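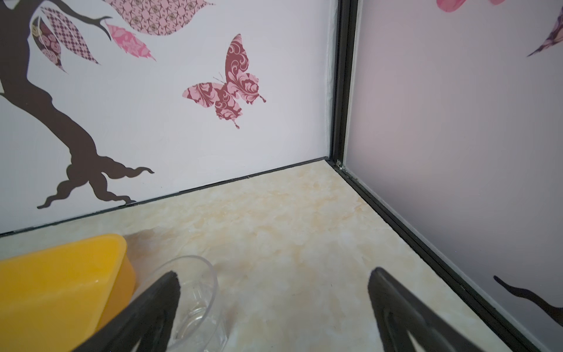
Vuterora brings tray layout into table-clearing work

January 18, 2022

Vuterora has revised its table-clearing procedure. Plates and bowls now go on a single yellow tray, with clear plastic cups handled as a separate group. The revision was drafted by Uyên Kim and applies to the small marble-patterned table used for practice.

Under the earlier procedure, each item was carried off singly, in any order. The new text sets the tray down first, towards the back of the table. Plates are stacked face up at one end and bowls at the other. Cups stay on the table until the tray is loaded.

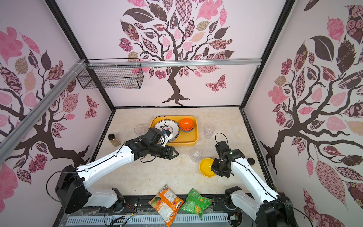
Tín Quách would prefer the cups to go first, as they tip more easily than anything else on the table and take up the space needed for stacking. The point has been noted for the next revision, due in August.

Bowls may be nested or turned over one on another, provided the stack does not lean on the plates. A full clearing is allowed 90 seconds. Jars and snack packets are outside the timed part.
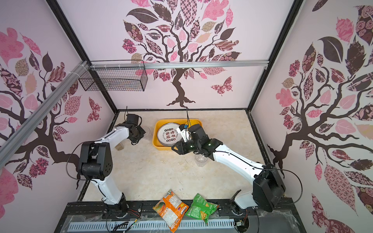
Plates stacked on the yellow tray, with clear cups on the table.

Plates of the same size are to be squared up before the tray is lifted. A stack that has slipped sideways is reset by hand and the run is repeated, up to 3 times. Isamu Kudo will keep the record of repeats. 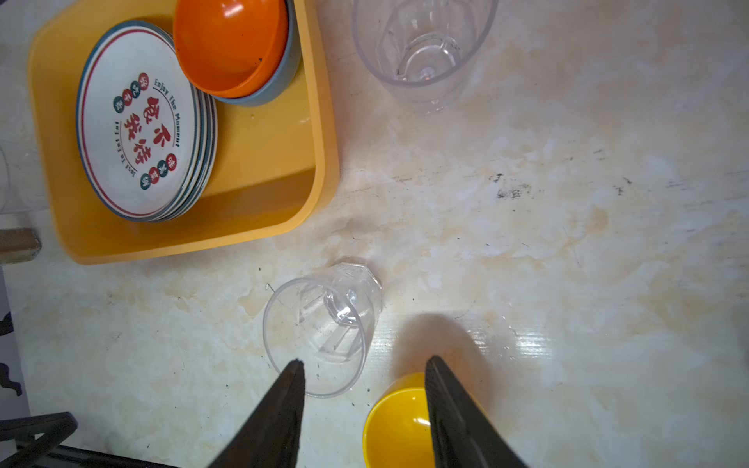 Runs that still fail after the last repeat are entered as incomplete. The procedure takes effect at once, and copies have been sent to Trình.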